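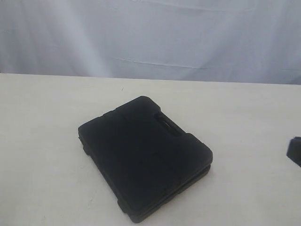

Black molded case with carry handle

Wuvora Exam Table, Fixed Base
Lisia Clinic Furniture
Item 1306

The Wuvora is a fixed-height exam table for outpatient rooms, walk-in clinics and pre-op assessment areas. It has a welded steel frame, a two-section padded top and a paper roll holder at the head end. The backrest lifts by hand and locks at any angle up to 80 degrees.

The top is covered in seamless vinyl that can be wiped down with standard hospital disinfectants. Do not use abrasive pads. Replacement tops are sold separately and fit all tables made after August 2016.

Weight capacity is 450 lb. The table ships in two cartons and is put together on site. Allow 30 minutes per table. All bolts are metric.
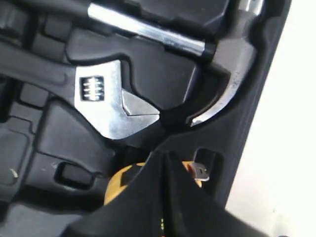 Reviewers at Biststead wrote that the backrest lock is easy to work with one hand, but that the paper holder sits too close to the wall in a narrow room. They moved it to the foot end, where there is a second set of holes.

Options
Stirrups, pair
Side rail, left or right
Step stool with rubber tread
Storage drawer, opens from either side
Vinyl colors: slate, sand, navy, moss

Side rails cannot be fitted on the same side as the drawer.

Ordering
Tables are built to order. Normal lead time is 20 working days. Orders of more than 238 units are quoted separately and may ship in stages. Delivery is to the loading dock. Room placement and carton removal can be added at checkout.
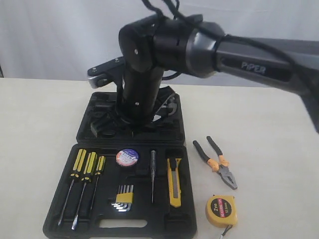

Asked about stairs, Hajji replied that the frame carton will go up a standard stairwell with two people, and that the top should be carried on its long edge.

Warranty
Frame: five years. Upholstery: one year. Damage in transit must be reported within three working days of delivery.

Page updated Sunday, December 29, 2019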